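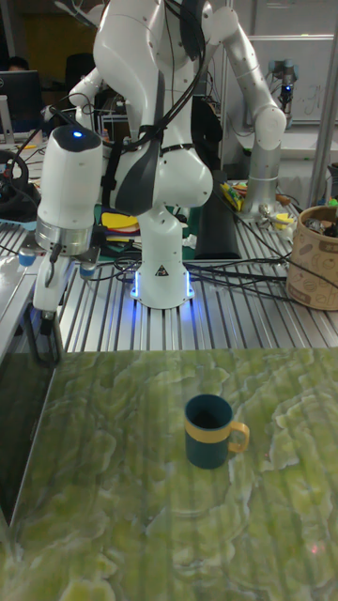 The Plunau is a loaner-cup crate for cafés, market stalls and school fairs that want to stop handing out throwaways. One crate holds 107 cups, nested in soft dividers so they don't clatter all the way down the street (anyone who has pushed a cart of loose cups over cobbles will know why we care!).

We started making it after a summer of beach cleanups at Wilteo, when the bags kept filling up with lids and paper cups. A-yeong Shim drew the first crate on the back of a tide table, and the shape has hardly changed.

**What you get**

- Crate with hinged lid and 2 rope handles
- Dividers, removable for rinsing
- A chalk panel for your deposit price

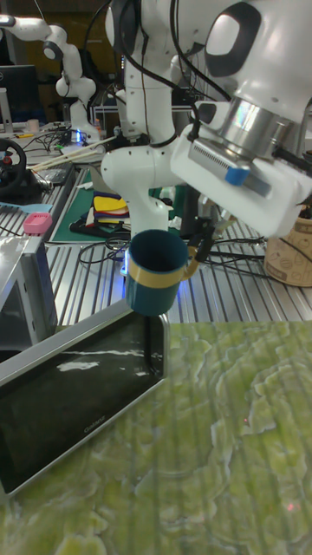 The lid doubles as a returns tray, so people drop their cup off right where they picked it up. Stalls at the Boonyarit night market lent out 2232 cups in June with these crates and got 1625 back the same evening, and more kept trickling in all week. We were thrilled!

Cups are sold separately, and any straight-sided cup up to 12 ounces should fit. Crates come in sand or navy and ship flat from our Siver workshop. Spare dividers and handles are always in stock.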